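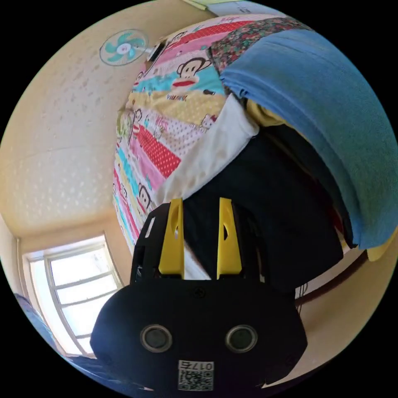
*Page last changed: March, by Yolandi Nkuna*

## Unit 2: Collection rules for hand-held grippers

These notes cover the Namdale home protocol for recording household work with hand-held grippers. Reading for the unit is the Granström handbook, chapter on labeling. Students who have not signed the Stummont site agreement may not record in a private home.

### 2.1 Device identity

Every gripper carries a printed code and a number. The number goes in the session log before the first episode and again after the last. Where two grippers are used together, log the left and right units separately – a swapped pair invalidates the whole session, and the Medard import script will not detect it.

Labels must stay readable. Do not tape over them or move them to another face of the housing. The label in the bedding view reads "017右", the second character meaning "right". Print upside down in the recorded view is acceptable if it can be read after rotation.

### 2.2 Soft goods

Bedding and clothing cause more rejected episodes than any other class in the course set. Of 1,029 episodes reviewed, 310 were sent back, most for one of these faults:

- fabric covering one or both lenses
- cords or loose threads caught in the fingers
- start state not recorded

A mixed pile of quilt, towel and sheet counts as one start state. Do not tidy it before recording. Thick items such as towels are gripped at a fold or an edge; a grip on the flat middle of a towel is logged as a retry.

### 2.3 Operator position
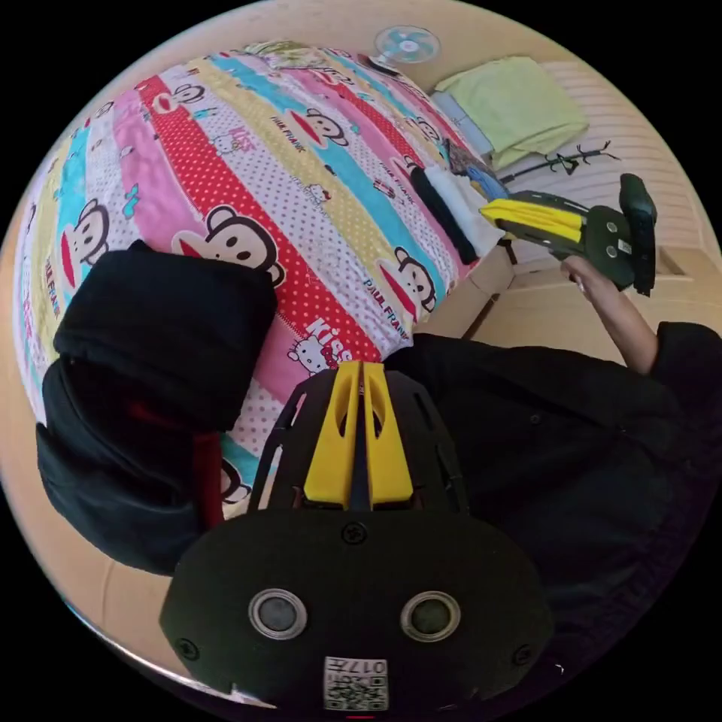
*Fig. 2. Striped duvet with folded clothes along one side; second gripper raised at right.*

Operators working near each other keep sleeves and forearms clear of the other unit's fingers. A person in view is allowed if the site agreement covers it. Faces are masked at import.

A raised gripper is held still until the operator is ready to approach. Waving it between grasps adds motion that must be trimmed by hand.

### 2.4 Printed fabric

Brand names and lettering on fabric ("PAUL FRANK" on the duvet in Fig. 2) are entered in the text field exactly as printed. Repeated prints are entered once. Do not use a print as the only name for an item: write "striped duvet, monkey print", with the item type included.

### 2.5 Exercise

Write a start-state entry for each figure, 80 words at most. Use the item names from the handbook. Where an item is partly hidden, give the general type and mark it "partial". Hand in both entries on one sheet, with your site code at the top.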